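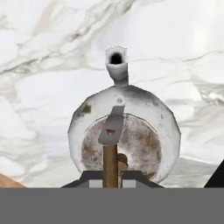
Good morning. I want to spend this first part on what we should buy before we buy an arm, and the short answer is simulator time. At Wedport we went the other way round. The arm arrived in January, the fixtures came later, and the budget line for software was whatever was left. On screen now is a rendered gripper view, with one finger on either side of a wooden post and a stained disc behind it. You can look at how close those fingers sit to the post and start a useful conversation about finger width before you've signed a purchase order.

(Pause. Ask who in the room already has an arm on site.)

## What the quote leaves out

- The supplier's quote covers the arm, the controller and one gripper.
- It doesn't cover spare fingers, pads, mounting plates, cable guides or the bench.
- It doesn't cover staff hours. We logged 200 hours at Wedport before the first full shift, and none of them were in the plan.
- Freight and power work came out of the building budget. Check who pays for that at your site.

Our rule now is to hold back 10 percent of the equipment money until the arm has been running for a full quarter. Brenero did this on their second cell and spent nearly all of it on grippers.

## Rey and Zindska

Slide 2 is the comparison table. Don't read it out.

Rey leased. Zindska bought outright. The lease costs more over the whole term, but Rey could swap to a longer reach when the product changed. Zindska has a paid-off machine that is a bit too short for the new line — they're moving the conveyor instead. Both sites say they would make the same choice again, so I'm not going to pick one for you.

What I would copy from both is the task list. Zindska wrote down 66 handling tasks and marked each one as simulated, bench tested or guessed. The guessed ones went to the bottom of the purchase order.

## Planning order

1. Write the task list with the people who do the work now.
2. Model the awkward objects first. Plain boxes can wait.
3. Try at least two finger shapes in the simulator.
4. Ask for a loan gripper and repeat the worst tasks on a bench.
5. Then ask for the arm quote.

A caution on step 3. Contact and friction in a simulator are settings somebody chose. Use it to rule things out, and keep money for the bench test.

(If time is short, skip the service contract slide and go to questions. The cost sheet is in the handout, last page.)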